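May, late evening

Day 11 of giving up sugar, and I have become a person who reads the backs of jars. Geum-ok Ham started this. She announced at dinner that she'd cut it out over the winter and now wakes up before her alarm, cheerful, and I heard myself say I'd try it too. I don't even like waking up before my alarm. I think it was the wine, which also has sugar in it, I've learned.

Breakfast was an egg. Lunch was another egg, with a cracker Fotini swore was allowed and that had honey listed third. I ate 3 of them before checking and felt wonderful.

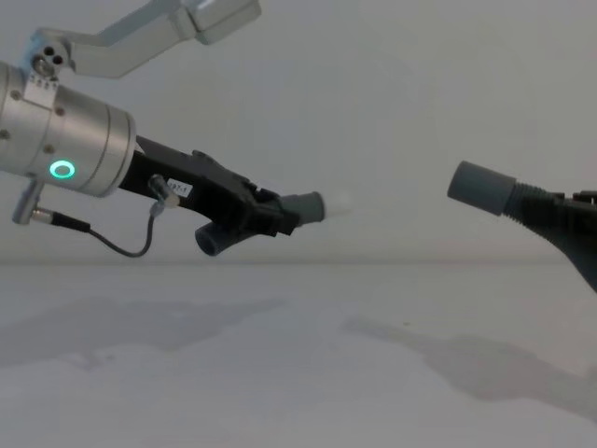
Around four the headache came back, right on schedule, and I lay on the couch with the lights off thinking about the lemon cake at Lemitz. They close at six. I knew this without looking it up. Everything puts me in mind of food now, so a small glowing green ring on a metal cylinder is, to me, a lime gummy, and I would eat it. I drank a glass of water instead and called my sister, who was chewing something and wouldn't say what.

Fouad El Ouafi claims the cravings stop on day 16. He also claimed his landlord would fix the stairs. I-seul says they never stop, you just get boring about it, and then she looked at me for a while. 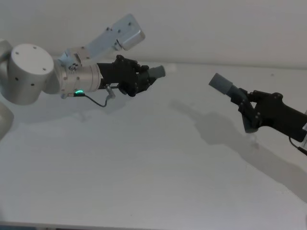
Supper was lentils. I put so much cinnamon on them that I coughed, and for a second it was nearly dessert. Then I cleaned out the cupboard over the fridge and found half a bag of chocolate chips behind the rice, which I moved to a higher shelf - as if I don't own a chair.

Weight the same. Mood worse. Skin possibly better, though I checked in the hall mirror and that bulb flatters everyone. Geum-ok texted at nine to ask how it was going and I sent back a thumbs up.

Need eggs tomorrow.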